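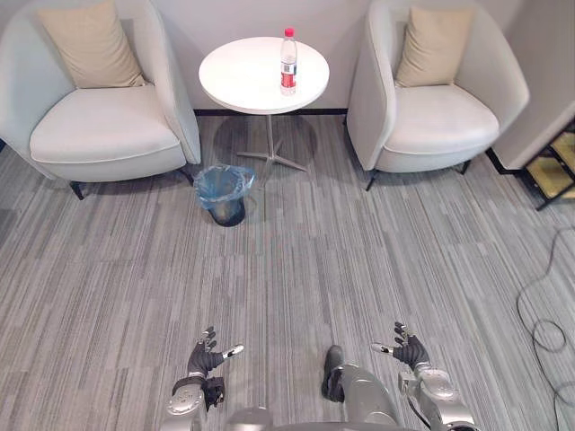 Section 3. Cleaning and Caring for Upholstered Seating

Applies to: Umness tub chairs, Jasico side tables and all McIver carpet tile supplied with them
Revised Dec 18, 2018

3.1 Before you start

Most of the harm done to light-colored chairs is done by people cleaning them. The stain was small, somebody went at it with a wet sponge and a spray bottle, and now there is a ring the size of a dinner plate. Read this section through once before you open anything.

You will need:

Vacuum with a soft brush head
Two white cotton cloths, clean
Plain dish soap, no bleach, no added color
Cool water
A spray bottle, if you must

You do not need a "fabric revival kit." We have tried several. The ones that worked did what soap and water do, at a higher price.

3.2 Routine care

1. Take off any throw cushions and shake them outdoors.

2. If the seat cushion lifts out, lift it out. On the Umness 107 it does. On the Umness 200 it is fixed, whatever the catalog drawing suggests, and pulling on it will tear the lining.

3. Vacuum the seat, then the inside of the back, working from the top down. Go along piped seams with the brush and never with a bare nozzle.

4. Turn the seat cushion over before you put it back. Once a month is enough. The care tag says weekly, and we have seen no sign that it makes any difference.

5. Wipe the feet with a dry cloth.

3.3 Spots and spills

1. Blot. Do not rub. Press a dry white cloth on the spot and lift it straight up. Repeat with a clean part of the cloth until nothing more comes off.

2. Mix 3 drops of dish soap into a cup of cool water.

3. Test the mix on the underside of the chair and wait until it dries. Yes, every time. Fabric batches vary, and the chair you bought in June may not take soap the same way as the one you bought last year.

4. Dampen the cloth, wring it out hard, and work from the outer edge of the spot toward the middle.

5. Blot again with plain water, then with a dry cloth.

6. Let the chair dry in open air. Keep it out of direct sun and away from heaters.

CAUTION: Do not use a hair dryer. Heat sets coffee, tea and most food colors for good.

CAUTION: Do not use steam on any Umness chair with a glued back panel. If you are not sure which kind you have, treat it as glued.

Note: Ink and nail polish are a different matter. Soap will spread them. Call a professional cleaner and ask what they plan to use before you let them through the door.

3.4 About "stain-proof" treatments

Your dealer may have offered you the Nodton protective coating. It helps with water-based spills if you get to them quickly. It does little for oil, and nothing for denim dye, which is what turns most white seats blue. The sales card quotes a life of 570 cleanings. We do not know how that figure was reached and would not plan around it.

If your chair was coated, skip the soap for the first attempt and blot with plain water only. If it was not coated, think twice before paying for it now – a coating put on over old dirt keeps the dirt.

3.5 Floor and side table

1. Move the chairs by lifting them. Dragging them pulls at the corners of carpet tiles, and a lifted corner rarely lies flat again without new adhesive.

2. Vacuum the tiles with the long side of the joint, then across it.

3. Wipe the table top with a damp cloth and dry it right away. Avoid scouring powder, including the kinds sold as gentle.

4. Use coasters. The finish is described as heat resistant, but the warranty leaves out heat marks, and the warranty is the part to believe.

For loose legs and wobble, see Section 4.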